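3.2 Table coverings and noise in shared dining rooms

The dining rooms at Wesstead and Ludholm were chosen for their similar floor area and ceiling height. Both serve a midday meal at round tables, and both had received complaints from residents who found conversation tiring. In January, the tables at Wesstead were fitted with cloths, while those at Ludholm were left bare. Sound levels were recorded at each sitting, and 182 residents returned the short questionnaire described in Section 2.
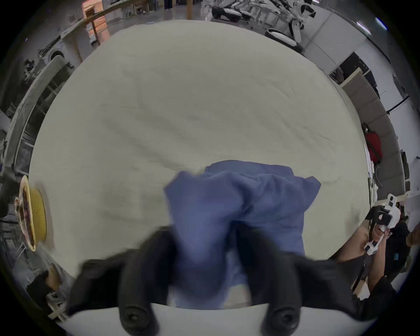
Residents at Wesstead reported less difficulty in following speech at their own table. The change was smaller for speech from neighbouring tables, where the hard floor and the uncurtained windows remained the main sources of reflected sound. Staff noted that the clatter of cutlery was less sharp, although the noise of chairs was unchanged (Figure 4).

Figure 4. Median sound level by sitting, Wesstead and Ludholm.

Laundry was the principal cost. Cloths were changed after each meal for the first eight days and once daily thereafter. Akpalu's earlier survey at Hovik recorded a similar pattern, but covered only two rooms and did not separate lunch from the evening meal. The effect of cloth weight was not tested and is considered in Section 5.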